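Regla 19

Lenuța Sima leyó la norma en voz alta, otra vez, porque Conall no escuchaba. «Ninguna persona cruzará el borde de la mesa con los brazos habilitados.» Punto. Sin excepciones, ni para un cable.

– Es un cable – dijo Conall Cronin.
– Es la regla 19.

Faltaban 6 minutos para que llegara Adom Mensah, el auditor de Ayaaba. Café frío. El cuaderno de incidencias abierto por la hoja 561 y la hoja en blanco. Lenuța apuntó la hora, el turno, los 2 brazos habilitados. La mano le temblaba un poco, de sueño más que de nervios.

La tarea era una tontería. Enchufar el cargador al teléfono. Un niño lo hace a oscuras. Pero en Covbridge lo había hecho un técnico, con la mano, para ayudar al robot, y de aquello salieron la mitad de las reglas y un dedo menos. Nadie decía su nombre en el taller.

Conall pulsó. Los motores cambiaron de tono.

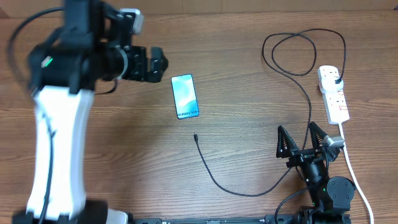

– Despacio – dijo ella.
– Va despacio.
– Más.

Bajó la velocidad. Refunfuñando, pero la bajó. El conector quedaba mal, un poco a la derecha, y Conall ya se inclinaba, ya tenía el brazo medio estirado. Costumbre. Veinte años arreglando cosas con los dedos, primero en Rostix y luego aqui.

Lenuța no gritó. Puso la palma sobre la seta roja y apretó.

Silencio. Todo quieto. La puerta se abrió justo entonces, claro, y entró Mensah con el abrigo puesto y la carpeta bajo el brazo.

– ¿Parada de emergencia? – preguntó.
– Sí.
– ¿Motivo?

Miró a Conall. Conall miró al suelo. Podía decir una prueba rutinaria, podía decir cualquier cosa y firmar y a casa.

– Intrusión en zona – dijo –. Parcial. Sin contacto.

Mensah sacó el bolígrafo. Escribió mucho rato, demasiado. Luego pidió ver el cuaderno y lo leyo de pie.

– ¿Quién rearma?
– El que paró – dijo Conall, bajito –. Regla 6.

Se la sabía. El muy idiota se las sabía todas.

Lenuța comprobó la mesa, comprobó las manos de Conall, las dos en los bolsillos, y giró la seta.

– Otra vez – dijo –. Desde el principio.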